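Sturberg Puts Off Vote on Sweet Drink Levy Until April

The city council of Sturberg decided on its evening meeting to postpone the vote on a local levy on sweetened drinks. The proposal will come back in April, with a new text and with a separate chapter for small shops. Until then the price of lemonade, iced tea and energy drinks in the city stays as it is.

The levy was proposed by council member Renata Nowicki. In her plan, the distributor pays 2 cents for every ounce of drink with added sugar. Plain water, milk, baby formula and juice without added sugar are free from the levy. Drinks with artificial sweetener were included in the first draft, but they were taken out after the first reading, when several members said that the aim of the measure had become unclear.

Nowicki told the council that she did not expect such a long discussion about who should keep the records. "I was prepared to talk about teeth and about diabetes," she said. "Most of the evening we have talked about invoices."

The question of the invoices came from the shop owners. Under the present text, the distributor must pay the levy, but a shop which buys its drinks from outside the city must register itself as a distributor and pay every month. In Sturberg there are many such shops. They buy from the wholesale market in Ikgate, where the prices are lower and where no levy exists. For them the new rule would mean a monthly form, a separate list of bottle sizes, and a fine of 400 dollars when the form is late.

Gemechu Mamo has a grocery on the street behind the bus station. He spoke for 17 shops that signed a common letter to the council. He said that the shops do not ask for the levy to be canceled, and that some of the owners are even in favor of it. Their request is that a small shop may pay once in 3 months, and that the first late form brings a warning and no fine.

"I drive to Ikgate before five in the morning, I open at seven, I close at nine in the evening," Mamo said. "When do I count the ounces? My wife asked me this and I had no answer for her."
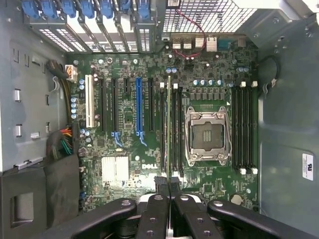

He also asked what happens with drinks that were bought before the levy begins but are sold after it. The draft says nothing about old stock. The city lawyer, Ingrid Brannigan, answered that in her reading the levy is due at the moment of delivery to the shop, so bottles which are already on the shelf would not be touched. She agreed that this must be written in the text and should not depend on her reading.

Brannigan gave the council a second warning. The draft uses the words "sweetened beverage" in one place and "sugary drink" in another, and only the first is defined. A company that does not want to pay could use this difference in court. She advised to use one term from the first page to the last one, and to put the syrups for drink machines in the definition by name. At the moment it is not clear if the syrup is measured as it is delivered or after it is mixed with water, and for a restaurant the difference in the bill is big.

The local bottler Derese, which makes a ginger lemonade and two kinds of sweet tea, sent a written statement. The company writes that it would feel the levy more than large producers, who can spread the cost over many products and many cities. It asks for an exemption for bottlers who sell only inside the county. Nowicki said she is not ready to support this. In her opinion a local drink with sugar is still a drink with sugar, and an exemption by address would be difficult to defend.

Not everybody who came to speak was a seller. Hiwot Berhe, a dental nurse, works at the children's clinic and has followed the proposal from its first reading. She told the members that she sees children of four and five years with several bad teeth, and that many of the parents do not know how much sugar is in a fruit-flavored drink, as the bottle has a picture of fruit on it. She would like a part of the money to be used for dental visits in schools. In the present draft, all the money goes to the general budget of the city.

This last point may decide the vote. Three members said during the discussion that they could support the levy if the money has a fixed purpose. Bethel Adugna, who voted against the proposal at the first reading, was one of them. She explained that people in her district accept a higher price more easily when they can see where it goes. As possible purposes she named the dental visits and new drinking fountains in Skiner Park, where the old ones have been closed for two summers.

The finance office was asked to prepare a calculation of the expected income, both with monthly payment and with the longer period asked by the shops. The office must also say if it can handle the registrations with its present staff. Members wanted to know this already at the first reading, and the answer was then only given orally.

The motion to postpone was made by Adugna and seconded by Nowicki herself, who said she would rather wait than lose the vote on a question of forms. Before the April meeting there will be one public hearing in the library, starting at 6 p.m. Written comments can be left at the city clerk's desk or sent by mail. Shop owners who wish to speak at the hearing are asked to put their name on the list beforehand, and an interpreter can be requested at the same desk.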